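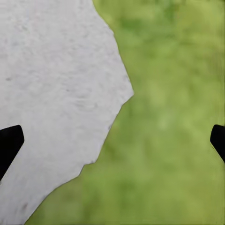 Mahawong Outdoor Demonstration Set, Release 2

Supplied by Bumska
Format: simulated teleoperation episodes with synchronised camera views
Status: available to licensed organisations
Page last revised: 27/10/2025

Overview

The Mahawong Outdoor Demonstration Set is a collection of recorded manipulation tasks for organisations that train two-armed robots to work in gardens, courtyards and other outdoor living areas. All episodes are recorded in simulation. A trained operator controls both arms through the Liltar control station, and the simulator stores the operator's commands together with the robot's joint positions and the rendered camera views.

Release 2 replaces the set issued in August. Licence holders who received the earlier set are entitled to the new one at no additional charge. Episode identifiers have been retained wherever the underlying recording is unchanged.

Contents of the release

Episodes recorded: 1,443
Episodes accepted after review: 1,308
Accepted episodes in which both arms handle an object: 364
Episodes not accepted are supplied in a separate folder, each with a reason code.

Every episode includes a written task instruction in plain English, joint positions and gripper openings for each arm, the operator's commands, and colour images from the head and wrist views. Object positions are stored at the start and end of the episode. Depth images are available on request and are delivered separately on account of their size.

The environment

The backyard combines a hard, curved patio with open lawn and garden planting. It was chosen so that a learning system would meet surfaces and backgrounds that are seldom found in indoor collections – mottled concrete, grass, foliage and woven furniture. Small objects are placed at ground level as well as on raised surfaces, and their starting positions are varied between episodes.

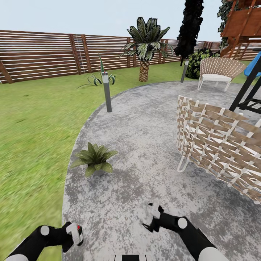

Both arms over the patio in the Mahawong backyard environment.

Licence holders may load the environment in their own copy of the simulator and record further episodes. Furniture and planting may be moved, hidden or replaced through the scene file. The ground surfaces are fixed in this release.

How the episodes are gathered

Operators complete a short course at the Liltar station before their recordings are considered for inclusion. At the start of each episode the task instruction is displayed and the arms are returned to a rest position. The operator then carries out the task at a steady pace, without pausing to consult notes. An episode ends when the operator presses the finish pedal or when the time limit for that task is reached.

Tasks are grouped into four families: picking up, carrying, placing and handing over from one gripper to the other. Bottles and similar upright items are used in the first three families. 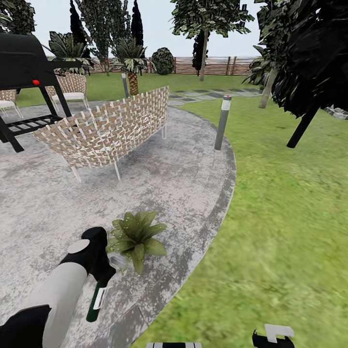
For carrying tasks, operators are instructed to keep the item as upright as the route allows and to approach the target from the side on which it is least obstructed. Small corrections are left in the recording. A trained system will need to make the same kind of correction, and an episode is not rejected on that ground alone.

Review and labelling

Each episode is played back in Hemo, our review software, by a person other than the operator. The reviewer confirms that the instruction matches the task performed, marks the moments at which a gripper closes and opens, and records any contact with furniture or plants. Where a reviewer is uncertain, the episode is referred to a second reviewer, whose decision is final.

Known limitations

Grass is rendered as a textured surface and does not bend under objects or grippers. At very close range, wrist views may show background areas with strong blur. Lighting is limited to daytime conditions, and wind is not modelled.

Licensing and delivery

The set is licensed by organisation and may be used for research or commercial training. Redistribution of the recordings is not permitted. Delivery is by secure download or, for an additional fee, on an encrypted drive. Requests for a sample folder should be made through the Bumska enquiries form and should state the robot model and simulator version in use.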